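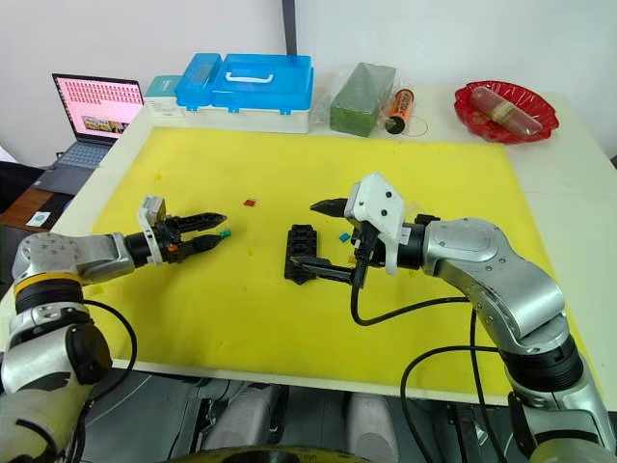 Day shift at Flernton asks for the cable check to come before power-up on the two-arm cell, and for the comments column to be filled in even when an item passes. Both changes are in this issue.

Fladley Assembly, two-arm bench cell
Weekly inspection, sheet 76
Date: 17th November
Arms locked out for items 1 to 8.

1. Gripper cables, both arms. Slack at full reach, no rubbing on table edge.
OK left. Right: jacket scuffed where it passes the edge. Not through to the braid. Recheck next week, replace if worse.

2. Wrist flange bolts.
OK. Paint marks line up on both arms.

3. Bracket, left gripper. Cracks at the bolt holes.
OK.

4. Housing screws, right gripper. Hand tight plus a quarter turn.
One took a further eighth of a turn. Second week running. Thread lock on order from Prorkcombe.

5. Finger wear. Compare with the Kalinowski gauge.
Left: serrations within gauge. Right: within gauge, lower finger close to limit.

6. Foam mat. Flat, no lifted corners, no cuts deeper than the skin.
OK. Wiped down.

7. Joint covers and caps seated.
OK.

8. Small parts returned to tray before power-up. Nothing under the base.
See note A.

Power on, reduced speed.

9. Emergency stop, both buttons. Arms must hold position with no visible drop.
OK.

10. Home position against reference marks.
Left OK. Right off by more than the mark width. Rehomed, repeated, OK.

11. Closest approach of grippers over the mat. Limit 70 mm.
Reads 76 mm. Pass.

12. Open and close, 200 cycles per gripper, no stall.
Left OK. Right stalled once at cycle 70, cleared on retry. Logged.

13. Controller fan and filter.
Filter gray, changed. Next change in May.

Note A. Loose pieces get left on the mat between runs. Clear them before the homing move in item 10, as the long finger travels low.

Note B. Finger set for the right gripper is due at 280 hours. Spare set is in the Fladley cabinet, bottom drawer.

Result: released for use, items 1 and 12 open.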